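Ornix bench arm with the Stirnix teach software: four months in

I run the refurb bench at Willems in Lallidbridge, where we take in old office PCs, strip and test them, and send the good ones back out. We've had the Ornix arm since January and people keep emailing to ask if it's any good, so I've finally sat down with a cup of tea to write it all up.

Short version: I like it, a lot more than I thought I would! It's slow, it's fussy about where you put things, and it has changed my working day more than anything since we got proper chairs.

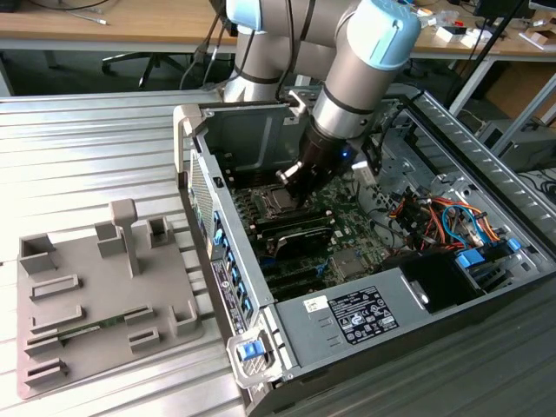

My wrists are the first thing I'd mention. Before the arm I was leaning into towers all day long, pulling memory and poking at processor sockets, and by Friday I could hardly open a jar. These days I get the lid off, lay the case on its side and let the arm go in from the top. The gripper can come right down over the CPU socket with that big bundle of coloured power cables still sitting in the case, so I don't have to strip everything out first. The printed tray next to it was drawn up by Luuk De Bruijn on our team and it's brilliant – a memory module sits between the slotted blocks and stays where you left it. Do budget for printing your own, though. You'll go through a few versions.

Teaching it a new model of case takes me 88 minutes on a good day, which is a pain if you only have 4 of that model. If you've got 200 the same, lovely, off you go. Stirnix could really do with a proper undo button (I've lost a whole afternoon's positions by pressing the wrong thing, twice).
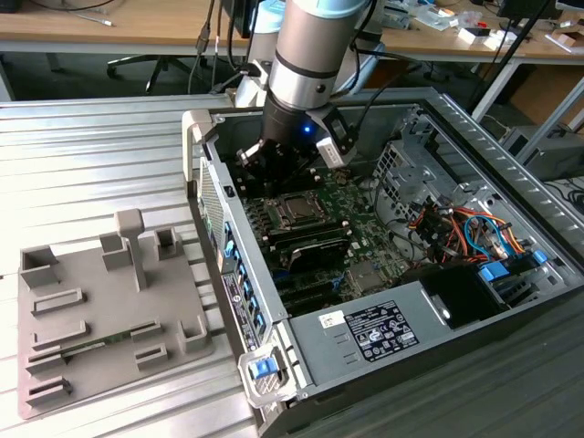

Page last changed: May, 4.19 pm

Memory slots are the job I'd buy it for. They're fiddly for big hands like mine, and with the camera housing on the side of the gripper I can check the view on my screen without sticking my head in the case.

Now, the people side. Arnulfo Villca was dead against it, and he had a point, as we were told very little beforehand. No jobs have gone so far, but the work is different: less unscrewing, more watching, more sorting out odd cases the arm can't manage. Arnulfo now does most of the teaching and got a pay bump for it, after asking three times. I do miss the chat, mind you. We used to natter across the bench and now one of us is always staring at a screen.

Four stars from me. I'd knock off another half for the manual, which is almost useless past page 19.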